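Let the soap stars miss Christmas

Every November it starts up again. Some actor from a show I half remember announces that they won't be home for the holidays, and by dinnertime there are 40 articles asking what it means for the marriage. Is it over? Was that a sad smile on the couch this morning? A "source close to the couple" says they're fine, and of course that makes everybody more suspicious.

I say this as someone who clicks on all of it. I'm not above anything here. My sister-in-law Hala Srour and I have a text thread that is pure celebrity gossip going back years (she has opinions about people's engagement rings that would get her sued), and when Rania Aoun said on daytime TV that she'd be spending the holidays doing eight shows a week in a touring musical while her husband stayed home with the dogs, I had sent Hala the clip before the commercial break ended.

And then I read the coverage and got kind of mad.

The woman has a job! She plays the wicked aunt in Haddadin, it's a big part, and she sings two numbers in heels I couldn't stand up in. The theater is open at Christmas since that's when people want to go to the theater. I've been to that kind of show on December 26 with five kids in tow, and I promise you I did not sit there wondering if the wicked aunt's husband had eaten a proper lunch.

My mother was a nurse. She worked Christmas 11 times that I can count, and we had our turkey on whatever day she was off. One year it was a Tuesday and we all thought that was hilarious. The neighbors didn't gather on the lawn to ask if my parents were going through a rough patch.

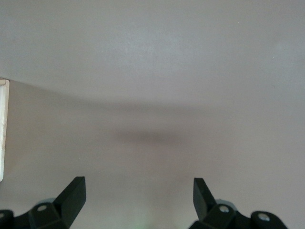
Plain gray.

What gets me is how one-sided it is. When Rania's old co-star Joelle Karam went off to film Drodwood for five months, leaving a partner and a new baby, people wanted to know who was watching the baby. Her leading man had three kids under ten and got asked about his beard. I went back and looked, because I am that kind of person, and I found one interview where somebody brought up his family. It was to ask if they liked the beard.

I do get why the holiday stories work. Most of us have had a Christmas with somebody missing, and there's a comfort in seeing that it happens to people with nice kitchens too. If the articles were written in that spirit I'd have no complaint. Raghda Jaber talked last year about eating cereal in a hotel room on Christmas Eve with her whole family on speakerphone, and I thought it was the sweetest thing she's ever said in public. The headline they put on it was "Raghda's Lonely Christmas Hell." She'd used the word "cozy" – twice!

Hala thinks I'm being soft. Her view is that if you go on a talk show and mention your husband, you've put him on the table and we're all allowed to pick at him. She has a point about some of them. There are couples who announce a separation and a perfume in the same week. But answering a host who asks "any plans for the holidays?" is small talk. I get the same question at the dentist.

So I've made myself a rule this year, and we'll see how long it lasts. I'll read about the dresses, the feuds, who walked out of which rehearsal and what they threw. If someone is simply at work in December, I'm leaving it alone. Hala has given me until the weekend.

I am going to see Haddadin, though. Back row of the balcony, with a bag of candy I bought somewhere cheaper.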